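3/5/18

Last week I finished reading the catalog of the Lukumay collection, which I bought in December and then left on the shelf. It is a heavy book. The collection has 2,860 woodcuts and linocuts, and nearly 500 of them are printed in the catalog, most of them at a good size.

The text is by Atieno Lyimo. She writes clearly, and I could follow her also in the parts on paper and ink, where I usually get lost. Her long chapter is about the Matura workshop and how the printers there shared their blocks. One block could be cut by one person, printed by a second and signed by a third. For a collector this is a headache, but I found it the best part of the book.

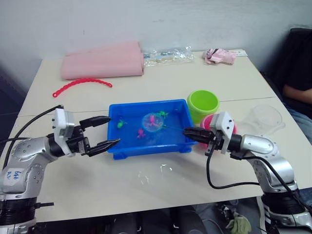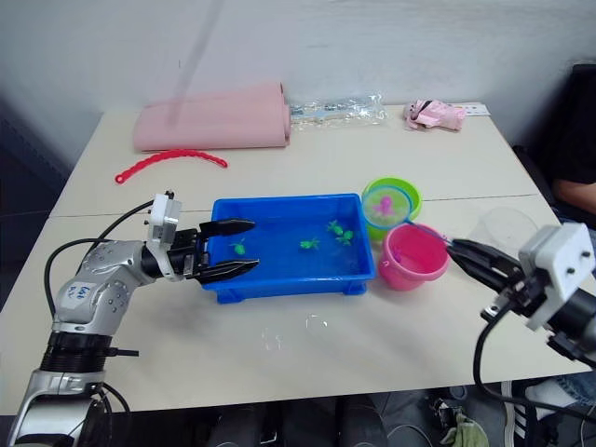
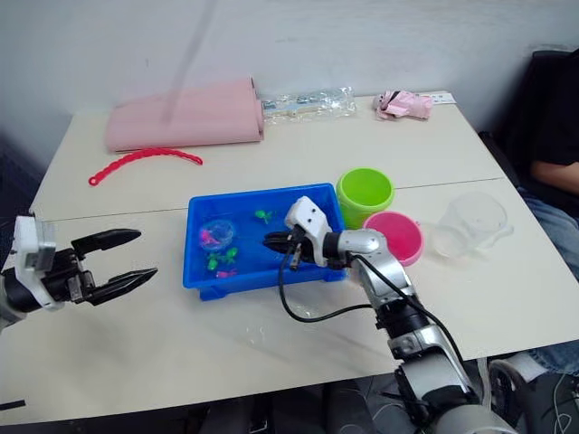 The second chapter goes to Musyoka Langat and his harbor prints. I knew only two of them before. The catalog shows the whole series, with 4 states of "Garitier" on facing pages, and you can see how he cut away the sky little by little until there is almost only white paper. I went back to these pages many times.

I have some small complaints. The index gives only names of artists, so if you look for a subject you must turn the pages. Some notes refer to an older list from the Akent gallery, but this list is not reprinted, and I don't know where a normal reader can find it. Also the blacks in the last section look a little gray to me — maybe it is only my copy.

The price is high, I must say. I waited for a discount and it did not come. But there is no other book on these printers that I know of, and the older articles are hard to get outside of a university library.

Next I want to read what Lyimo wrote before on book covers from the same workshop. If someone has a copy to lend, please write to me. I will pay the postage in both directions.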